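Minutes - Play Materials Group
Filelport Family Center, Wednesday, 6:30 p.m.
Chair: Suleiman Adeyemi

1. Last meeting
Minutes accepted with one change: the shelving quote from Lozano was $854, and the July minutes had it under the wrong supplier.

2. Sorting blocks
Suleiman went through the small wooden blocks. The Brorero set is staying in use for the under-fives, with the cylinders and hearts kept together in one tub. Parents had asked for more shapes and fewer plain cubes. Agreed to hold off on a second set until the autumn budget is known.

The pale striped board was also discussed. It gives the children a flat place to lay the colored pieces out, and the edges are to be checked for splinters before each session. The question of oiling it was left open - Suleiman will ask the maker what is safe. 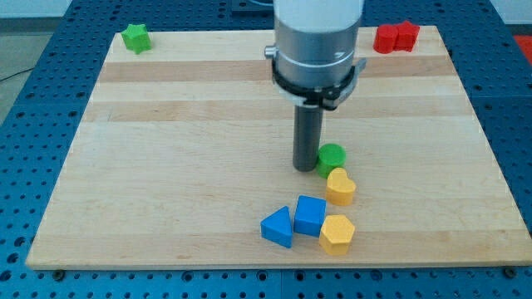

3. Cleaning
Painted blocks are to be wiped with a damp cloth and left to dry on a towel. No soaking. One case of Sanitz wipes to be ordered for the plastic toys only.

4. Money
Balance brought forward was $2248. Shelving to be paid from this, and $600 set aside for replacement toys. The request for a new rug at $1082 was turned down for now.

5. Any other business
The lid of the puzzle cupboard box is cracked. Suleiman to bring tape.

Meeting closed at 7:40 p.m.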